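Home Projects Reports Student Work Contact

We use cookies to remember your settings and to measure visits. Accept Manage preferences

Low Storage for Shared Rooms: A Study of Small Drawer Cabinets

Student project report, Interior Products course, spring term

1. Purpose

This report presents the results of a student project on small cabinets intended for shared kitchens and study rooms. The project was carried out over one term. Its purpose was to determine how the open top, the open shelf and the drawers of a low cabinet are used when several people share the unit, and to prepare recommendations for the course workshop, which plans to build a unit of its own in the following year.

The work was limited to cabinets with two drawers and a flat top. Taller units and wall-mounted units were excluded at the planning stage.

2. Background

Shared rooms in the residence are furnished with a mixture of older and newer pieces. Residents had reported that small items were left out on top surfaces and that drawers were used unevenly. An earlier student project had examined wall shelves in the same building, but its findings did not extend to drawer furniture.

Three designs were considered as references. The Niveck unit has a shallow upper drawer and a deep lower one. The Holteck unit places both drawers directly under the top, with no open space between. The Famby unit is the narrowest of the three and was included for comparison of handle types. Dimensions were taken from the workshop's own measurements.

3. Method

The study consisted of a survey and a practical session. The survey was distributed to residents in February and returned 30 completed forms. Respondents were asked what they kept in each part of a cabinet, which part they opened first, and which items they preferred to leave in sight.

For the practical session, common household items were placed on and in a cabinet. Attention was given to the reach required for the lower drawer, the clearance in front of the unit, and the tendency of light packaging to shift on a smooth top. Each session lasted 10 minutes and was followed by a short written comment.

Items were selected from categories named in the survey: a bowl, cleaning articles such as a kitchen sponge, and snack packaging. Rigid and soft objects were both included, as survey respondents had described them as behaving differently in storage.
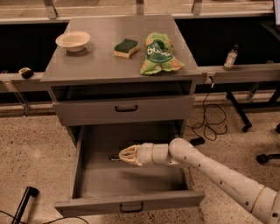 4. Findings

4.1 The top surface

The top was the most heavily used part of the cabinet. Respondents valued it for items in daily use and for anything recently put down. The bowl and the sponge kept their places well. The snack bag, being soft and crumpled, drooped a little over the front edge. Several written comments proposed a low lip along the front, although others objected that a lip would make wiping more difficult.

4.2 The open shelf

The recess between the top and the upper drawer was described as useful but easily forgotten. Participants who are tall reported that they could not see into it without bending. The group considers that the recess is best suited to flat items such as trays and folded cloths.

4.3 The drawers

The upper drawer was generally opened first. The lower drawer offered more usable depth, and its tall sides held soft packaging upright, but it required users to bend or kneel. With the lower drawer fully extended, a person standing in front of the cabinet had to step back. In a narrow kitchen this is a significant limitation.

Small objects placed in a large drawer tended to collect toward the back, where they were overlooked. A removable divider was the improvement most often requested in the survey.

4.4 Handles

Both bar handles and recessed handles were acceptable to participants. Bar handles were easier to find by touch. Recessed handles were preferred on lower drawers, where a projecting bar may catch on clothing.

5. Recommendations

The group recommends that the workshop unit retain a flat top and an open shelf, and that the lower drawer be supplied with a removable divider. Clear floor space should be reserved in front of the unit equal to the full extension of the lower drawer. Gray or another neutral finish is recommended, as it was widely accepted by respondents.

The decision on a front lip should be postponed until a trial piece has been made. A draft drawing has been submitted to the Vlachopoulos workshop for comment on joints and drawer runners.

6. Limitations

The survey was restricted to one residence, and the sessions were short. Long-term wear was outside the scope of the project. Loaded drawers were tested with light household items only, and the results should not be applied to the storage of tools or heavy cookware.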